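The Gauge at Karka
3 min read
12/12/2019 | By L. Espinoza

The gauge at Karka recorded river level every 17 minutes. In April it began to report a level of 893 millimeters and did not change.

The engineer from Mindley replaced the float. The reading stayed the same. She lowered a steel tape into the well and read 893. She waited for the next interval and read 893 again. 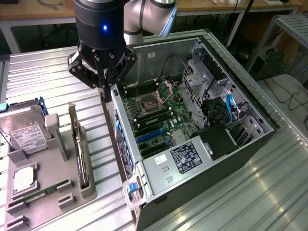
Upstream, it had rained for 13 days. The Famach bridge was closed and its lower road was under water. She called the office and was told to log the fault as a sensor error.

She wrote "no fault found" and signed the sheet. Then she set 2 stones on the bank at the waterline and sat down beside them. By dark the river was loud, and the stones were where she had put them.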